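11/7/22 -- Elside workroom

Reviewed the draft handling rules for the hand-held grippers with Morfudd Eynon this morning. Section 2 now requires that the marker cube be fully in view before recording begins, and that head and chest devices be fastened before the operator picks up a gripper. Faces are to be obscured in all stored material. No exceptions were requested.

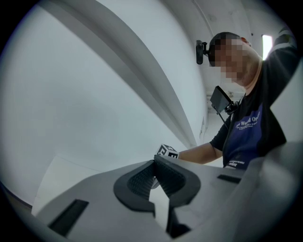

*Operator with head-mounted camera and chest device, marker cube in front of the hand.*

The wording on straps remains open. Keabetswe Oosthuizen holds that a loose strap is grounds for stopping a session; the Raltevis text only says "should be secured." I have put "must" in our copy -- pending her reply.

Log count stands at 1,194 entries, of which six lack an operator initial. These are to be returned to De Haan for correction. Finger pad inspection moves to every eight sessions.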